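Fernadport Recipe Cards: README

Version 3, last revised in October

Contents

This dataset holds 600 handwritten recipe cards from households in Fernadport, typed up and sorted by dish. The cards were lent for copying through the Drumeck lending library. Each record has the recipe text, the ingredients as a separate list, and the decade if the card gave one.

Files

cards.csv has one row per card.
ingredients.csv has one row per ingredient, linked by card_id.
units.csv lists the old measures and the metric values we used for them.

Fields in cards.csv

card_id: a number, never reused
title: as written, including misspellings
category: one of 11 dish types, from soups to preserves
heat: hob, oven, both or none
method: full text, line breaks removed
decade: blank if unknown

Kitchens and the heat field

The heat field records what the card asks for. Many cards were written for solid fuel ranges and say only "a slow fire" or "a brisk oven". These are marked hob or oven according to the dish.

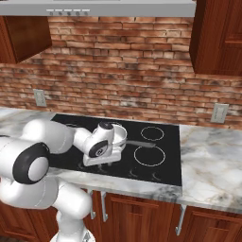
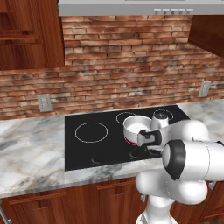
Where a card gives a gas mark, the number is kept in the method text and no temperature is added. Cards that start on the hob and finish under a grill are marked both. Pickles that need no cooking are marked none, even if the jars are to be warmed first.

Transcription

Each card was typed once and checked by a second reader. Words we could not read are shown as [?]. There are 97 cards with at least one of these marks, mostly where the ink has run. Crossings-out are left out unless the correction changes a quantity.

Known problems

Baking is over-represented, with around 300 cards. Cups are treated as teacups throughout, and this is probably wrong for some of the later cards. Two versions of the same recipe count as separate cards if the quantities differ. The Dimitriou set came without decades.

Use

Free to copy and adapt with credit to the Greradon project. Please do not try to trace the families who lent the cards. Send corrections with the card_id and the field name.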